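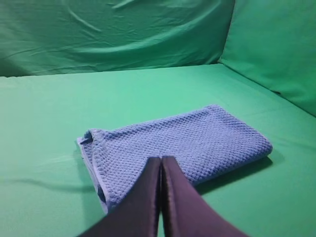
Item 4: blue waffle-weave towel, folded, on the green surface.

Search this site Enter keywords Go

Vinilcombe Guest Linens: Folding Area Check
9th November. Checked by Tamara Lytvynenko

1. Walkway clear of carts and cords: OK. Wide open, lovely to see!
2. Fire extinguisher tag current: OK, good until June.
3. Outlet covers by the press: FIX. One is cracked, Parviz has the spare.
4. Towels, fold and hems: OK. I love this weave (all those little raised squares!) and the top right corner is nice and square. Left end has a tucked corner, so please smooth that side before stacking.
5. Shelf stacks under 59 inches: OK, tallest is 48.
6. Lint bin emptied: OK. Great job, Shinji!
7. First aid box: low on small bandages, order more.

Recheck item 3 before the next shift. Sign-off: A. Tomaszewski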